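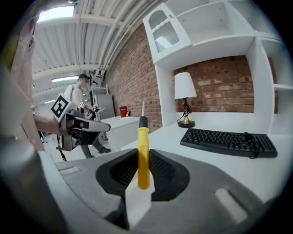

Been rewriting our rules sheet for hand tools around grippers again, third version since March, and I want to get it down before I forget why half the lines are in there. The old sheet had one rule for anything pointy: "handle with care." Useless. Handle how. So the new one starts with the screwdriver because everybody starts with the screwdriver. Grip on the handle, never the shaft. Both pads closed on it. Shaft straight up and away from whoever is standing near, same as the yellow one up there, pads pinching it low on the handle with the collar and all of the metal clear above. That's the hold I want people to copy.

Some of this comes from Riihimäki, where I spent a week with Impi Lahtinen going through their shop rules line by line. Hers fit on one side of paper. Ours was at 8 pages. She crossed out most of it with a pencil, very politely.

OK so the rules as they stand now, Saturday, August 17, 2019. Will change.

Tools first. One tool in the gripper at a time. Sharp or pointed end is called out loud before you pick it up, "point up" or "point left" or whatever. Sounds silly, takes one second. If you can't say which way the point goes you're not ready to pick it up. Knives are a seperate sheet and you need a sign off for that one.

Handing over. Don't. Set it down on the desk, open the pads, move back, then the other person takes it. We used to allow gripper to hand and I argued for keeping it because it's quicker. It is quicker. Lost that argument with Impi, then lost it again at home when I tried to write the rule out and needed 200 words for all the exceptions. If the rule needs 200 words it's a bad rule. So, set it down.

Two people with grippers in one room is fine. Two people reaching for the same desk, not fine. Whoever got there first finishes. Second person keeps the fingers pointed at open floor, not at a person, and that includes a person who is standing there looking at something else. Especially that person.

Cables. Nothing hanging that can catch. I wrote "no dangling cables" in version one and then version two said "secured cables" and people asked me secured to what, fair enough. Version three says: if it hangs below the body of the tool, clip it to your sleeve or tape it up. Lamp cords and keyboard leads count too if they're on the work desk. Push them to the back before you start.

Pads. Check them at the start of the day and after lunch. Press with a thumb, look for splits, wipe with a dry cloth. Pronix pads go in the drawer on the left, Berov ones on the right, do NOT mix a pair. They look near enough the same and they do not grip the same. I put a mixed pair on once and the pliers went on my foot. Replace at 100 hours. We had that as "when worn" before and of course no one ever thought they were worn.

Shoes. Closed. See pliers.

Now the part I keep going back and forth on, which is the log. Marnia (the last place I worked, packing line, big arms behind a fence) logged everything. Every stop, every dropped part, every time somebody opened the gate. A year of that is 366 sheets if you get a leap year, and I know that because I was the one who had to put them in binders. Did anyone read them? I read them, a few times, when something had gone wrong, and they were good to have. But mostly folks filled them in at 4:55 from memory with the same pen.

So for now the log is only drops and near misses. What was it, how was it held, where did it go. Three boxes. No name box. Impi has a name box and says it's fine with her crew, and maybe it is, but our lot clam up the minute there's a line for a signature.

Things still missing from the sheet, writing them here so I stop carrying them round on a receipt:

Glass. We have no rule for glass at all.

Batteries, same.

What to do when the pads stick shut. Right now people pull. Please don't pull.

Left handers. The drawings are all right handed and I only noticed becuase someone turned the page over and held it to the window.

Visitors. Impi has a painted line on the floor. We have me saying "um, could you maybe stand over there."

I'll print version three on Monday and tape it inside the cupboard door, the one at eye level. If you run a small shop and have a glass rule that works, send it to me, I'll steal it and put your name at the bottom. Have to run, dog's at the door.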